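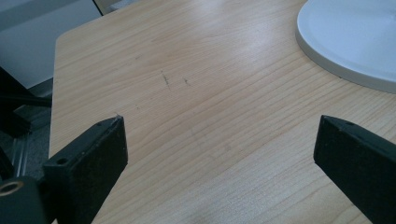

How to Test Whether a Machine Can Wipe Your Table

Wiping a table is a fair first test for any home robot, as most people can do it without thinking and most machines still can't do it well. Clear the small things off first but leave one heavy item where it is, so the machine has to work around it. A pale wooden top with a few small dark marks in the middle and a round white object near one corner makes a good test piece. Note where the marks are before you start.

1. Set the light. Do one lot of runs in daylight and another after dark. Glare on a light-coloured top can hide a mark from the camera completely.

2. Fold a damp cloth in four and place it near the front edge. Picking up a limp cloth is harder than the wiping, so score it separately.

3. Do 11 runs. Reset the cloth each time and don't help.

4. Score each run out of 6: two points for picking up the cloth, two for covering the surface, one for going around the heavy item, one for stopping at the edge.

5. Check the marks. A scratch won't wipe off, and a machine that keeps scrubbing at one loses a point.

Despina Bošković ran this at the Jasberg workshop in November with a Cirkholm arm. It averaged 4, losing most of its points on the cloth and at the rounded corners. A person takes less than a minute. The arm took over 11.

For now I'd let a machine do a bare, square table and keep a cloth handy for the rest.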